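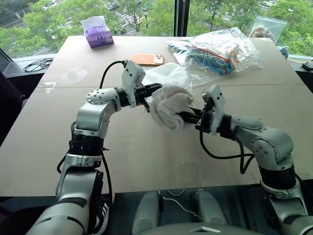
Print | E-mail this page

Robotics Laboratory II
Handout 7: Two-Arm Handling of Cloth
Instructor: Heidrun Aebischer
Issued 13 October 2025

Reading: Schnyder lab manual, the chapter on grasping soft materials.

1. Purpose of the unit

Rigid parts keep their shape when lifted. Cloth does not, and a program that works well on blocks will usually fail on a towel. In this unit each team teaches the two arms to take a crumpled towel, find two neighboring corners, and lay the towel flat on the table.

2. Starting position

Every trial begins with the towel bunched between the two grippers, one holding each side, with the lower part hanging toward the table. The grip points are arbitrary. Teams may not arrange the towel by hand once the arms are holding it.

3. Procedure

Load the Peseo control program and confirm that both grippers respond. Release one side only. Let the cloth settle before the free gripper moves again. Search along the hanging edge for a corner, grip it, and repeat with the other arm. Keep the pulling force low; a stretched towel slips out of parallel jaws without warning.

Cable slack must be checked before each run. A loop that clears the wrist at rest may catch when the arm is raised.

4. Records

Each team submits 18 trials. Log the grip points, the number of regrasps, and the reason for any stop. Failed trials are to be included. The June section collected 2,586 attempts in the Drarkum folder, which may be used for comparison but not as a team's own results.

5. Grading

The unit carries 200 points, divided equally between the trial log and the written report. Reports are submitted through Grurkavlow.

E-mail the instructor | Print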